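Why my timestamps were wrong for most of September

I did not write in this blog for a long time. The reason is a small one with a big effect: the data from our two hand-held grippers was shifted in time, and I spent most of September finding where the shift came from. I write it down now while I still remember the steps, and maybe it saves a week for somebody who has a similar setup.

First a little context. At Erari I maintain the software between recording and training. A person holds one gripper in each hand and does a task on a board, for example moving thin sticks in and out of a cup. We record the gripper opening, the pose of each gripper and the video. My part is a program called Plarkirden. It reads the raw logs, puts all streams on one time axis and writes episodes that the policy training can read. It is not a beautiful program. I started it as a script for one afternoon and it still has the file structure of a script for one afternoon.

The symptom was strange. When Ariel Salazar trained a policy on our new episodes, the arm came to the right place, but it closed the fingers too early. It was a small difference. With a large block you would not see it, the fingers just touch the block a bit sooner. With a thin stick standing in a cup, the fingers close on air next to the stick, and then the arm lifts nothing with great confidence.

Ariel thought first of the pose estimation, and I agreed with him, so we lost the first days there. The pose comes from the plates with the black dots on the side of each gripper. We checked the detector, the calibration file and the filter after it. I found one ugly thing, a smoothing window which was centered in offline mode and not centered in live mode, and I corrected it. The early closing stayed exactly the same.

Then I made the plot which I should have made on the first morning. I took one episode and drew the finger opening over time, and on the same axis the distance between the fingers as we measure it from the video. Two curves with the same shape, one of them a little to the left. The finger signal was ahead of the video, always in the same direction, and on the right gripper more than on the left.

So it was a time problem, and here I must admit something. In Plarkirden the function that aligns the streams was using the time at which the message arrived at the computer. I wrote a comment there, "replace with device time", and never replaced it. The finger encoder sends a very small message and it arrives quickly. A video image needs exposure, then transfer, then decoding, and only after that my program gives it a timestamp. Of course it is late. For the slow tasks we had before, it made no difference that we could notice.

The correction had two parts. The easy part was to use the device time everywhere. The encoders run at 100 Hz and have their own clock, so I estimate the offset between each clock and the computer at the start of the recording and again at the end, and I interpolate between the two. Cirilo Arellano told me that two points are not enough if the clock drifts when the electronics get warm. I tested it with a longer recording and the drift was a straight line as far as I could see, so I left it with two points. He is not convinced. We have agreed to look at it again when the weather is different.

The hard part was the video. Our camera driver gives a timestamp, but the documentation does not say if it belongs to the start of the exposure, the middle or the end. I wrote a small test called Skulteo (the name has no meaning, please do not ask). It asks the operator to open and close both grippers quickly several times before the task begins, and from this movement it calculates the shift between finger signal and video by cross-correlation. The remaining error is now below 6 milliseconds on both sides, and this is less than one sample of the encoder.

I then processed all old recordings again. We had 186 episodes of the stick task, and 182 of them passed the new check. In the other four the correlation had two peaks of nearly the same height, and I do not want to guess between them, so they are in a separate folder. The old episodes have no quick movement at the beginning, so for them I had to use the normal task movement, and it works surprisingly well when the operator makes many grasps.

One more change, more a matter of comfort. Our viewer, Dumlao, now draws the finger opening as a thin line under the video, with a cursor. Before, it was a number in the corner, and with a number you can not see that something is early. If I could give only one piece of advice about this kind of tooling, it would be this line under the video. It took me less than an hour.

Ariel has started a new training with the corrected episodes. I do not have results yet which I would like to show. In the first trials the fingers close later than before, this I can say, but one time it also pushed the cup over, and I don't know if this is my timing or his planner. The next thing on my list is the smoothing window again, since now there are two versions of it in the code and I am not sure any more which one the live mode is using.

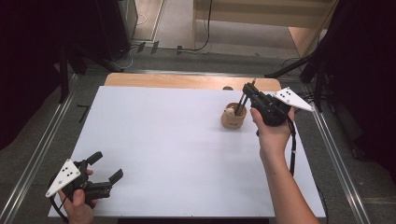

Stick task on the white board: right gripper at the cup, left gripper open near the front edge.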